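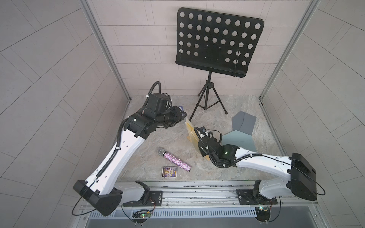
Eight minutes a day is plenty, a reader wrote to me in March, and people like you have been scaring adults away from music for years with your talk of scales. The message went on for a while. It came after I had complained in passing, in a column on another matter, about the ads that promise grown men and women they can learn the violin between breakfast and the bus.

I have thought about that message more than I wanted to. The reader had been using an app called Filtomow on the clarinet since the winter, was enjoying it, and saw no reason to be told otherwise by a stranger. Fair enough. I can't argue with anyone's enjoyment. What I can argue with is the number, and the industry that has grown up on top of it.

I went looking for where the eight minutes came from. Filtomow's welcome screen says short daily practice is "backed by science" and leaves it at that. Skillard, which sells lessons by subscription and is the bigger of the two where I live, uses the same figure in its ads and calls it "the sweet spot." I wrote to both companies and asked for the study. Filtomow sent me a link to its own blog. The blog post linked to another blog post, which was about learning vocabulary. Skillard's reply thanked me for my passion.

There is decent reason to think that practice spread over many days works better than the same amount crammed into one. Any teacher will tell you so, and teachers were saying it long before there were phones. But that is a claim about how to divide up the work. It says nothing at all about how little work you can get away with. If you take an hour a day and split it in two, you may well do better. If you take an hour a week and slice it very thin, you still have an hour a week, and a good part of it has gone to getting the instrument out of the case.

I timed that part, because I am that sort of person. I play the viola badly and have done since my forties. From the moment I decide to practice to the moment I play a note I would count as practice, a lot goes by. The bow has to be tightened and the strings tuned, and the A string on mine slips when the heating has been on. The shoulder rest is never where I left it. Pianists can skip most of this, I admit, and guitar players can skip some of it. For a beginner on an oboe, eight minutes is over before the reed is ready.

So I signed up for both services and used them for the spring.

What you get for the money

Filtomow is the prettier one. It listens through the phone's microphone and turns the notes on the screen green when it believes you have played them. On the viola it was generous. I played a D that was flat enough to bother the dog, and it went green. I played it flatter, on purpose, and it went green again with a small burst of stars. I then hummed the next line without touching the instrument and passed the level. I know a microphone in a living room has a hard job, and I'm willing to make allowances for that, but an ear that can't tell me I am out of tune has left out the main thing a string player pays an ear for.

It also keeps a streak, as everything does now. Miss a day and the streak breaks, unless you have earned or bought a "rest." I want to stay on this a moment, because I think it is where the whole business shows its hand. A teacher who hears that you didn't touch the instrument for a day asks what you did on the other days. The app doesn't care what you did on the other days. It cares that you opened it. I caught myself, late one night, playing open strings with a practice mute on so that a small flame wouldn't go out. I learned nothing from those open strings. The app congratulated me for them in the same words it had used that week when I worked through a hard passage for most of an hour.

Skillard at least has people in it. The lessons are filmed and the teachers are good, and one of the bowing lessons told me something in plain words that I had been failing to understand for a long time. I would have paid for that lesson alone. I could not, of course. It comes with everything else, billed by the year, at $271. The monthly price is shown larger on the page, and you find out at checkout that the monthly price is what you would pay per month if you paid for all the months at once.

Compare that with a person in a room. In Lamont, where I live, the going rate for a beginner's half hour with a proper teacher is high enough that the yearly plan looks like a steal, and this is exactly the comparison the ads make. I don't think it is a fair one. The subscription buys you a library. The teacher watches your left hand. A library is a fine thing to have, and I have learned from books all my life, but I wouldn't call a shelf of books a cheaper doctor.

The rental end

Then there is the instrument itself. Most adults who start don't own one, and the companies know this, so both now have a deal with Bivton, the rental firm, which will ship a violin, flute, clarinet or trumpet to your door. You keep it as long as you pay. After a certain point it is yours, and the point is a good deal further off than you might guess.

I asked Bivton how many adult renters get that far. It wouldn't say. It did tell me that the average adult keeps an instrument for 63 days, and it told me this with some pride, as proof that people can try music "without commitment." I read it the other way. Nine weeks is about the time it takes for a beginner on most instruments to stop being surprised by making a sound and start being bothered by what it sounds like. That is the bad stretch. Everyone who plays has gone through it. It is the point where a teacher, or an impatient spouse, or a friend in the next chair earns their keep, and it is the very point where the screen goes on handing out stars.

I don't want to make too much of one figure from one firm. People return instruments for all kinds of reasons. They move, they get sick, they find they hate the trombone. Bivton doesn't ask, or says it doesn't. But if I ran a company that claimed to teach people music, and the people I sent to my partner were giving the instruments back in that sort of time, I would want to know why. I asked Filtomow and Skillard whether they had looked into it. Filtomow said its users "define success on their own terms." Skillard's answer has not come yet.

The trade in accessories doesn't depend on anyone lasting that long. The starter bundle goes out with the rental and stays with you when the rental goes back: the stand, the tuner, the cleaning cloth, the little book. Those you buy outright. Look in the free pile outside any apartment building in Lamont at the end of the month and you will see what becomes of them.

The other side of it

My reader would say at this point, and did say in a second message, that I am a snob. People who would never have touched an instrument are touching one. Most won't get far, but most never got far with teachers either, and the teachers shamed them on the way out. Half the adults I know can tell a story about some lesson when they were nine. It usually has a ruler in it, or a metronome.

I take this seriously, more than I did in the winter. The old way of teaching lost most of its students too, and didn't keep figures on it. I had a teacher as a child who sighed through her nose when I came in, and I gave up the piano for good on her account. An app has never sighed at anyone. If all Filtomow promised was a cheerful way to spend a few minutes making noise, I would have nothing to write about and would probably recommend it.

It promises more than that, though. Its front page says you will "play the music you love." Skillard says "concert-ready," and doesn't say whose concert. People believe these things, and when the music they love doesn't come, they don't decide that the ad was wrong. They decide they have no talent. I have heard it over and over this spring from people who put in their eight minutes, kept their streaks, and concluded at the end of it that they must be tone deaf. I doubt that a single one of them is.

There is a beginners' string group that meets in Lamont in the evening, in the basement of the library. I went along for a few weeks to see what the other thing looked like. It had some 15 people in it on a good night. It was not cheap either, once you added up the parking, and the playing was rough. We spent a whole evening on the first page of a minuet. The leader stopped us every few bars and said who was late, and it was often the violas. Two cellists argued about a fingering until the lights were turned down on us. I practiced before the next meeting, properly, for longer than I had in months, for the simple reason that the person sharing my stand could hear me.

I canceled Filtomow in May. It took three screens, and the last one asked if I was sure I wanted to lose my flame. Skillard I still have, since the year is paid for, and I have watched the bowing lesson again. My reader is still on the clarinet, at last report, and up to level 12.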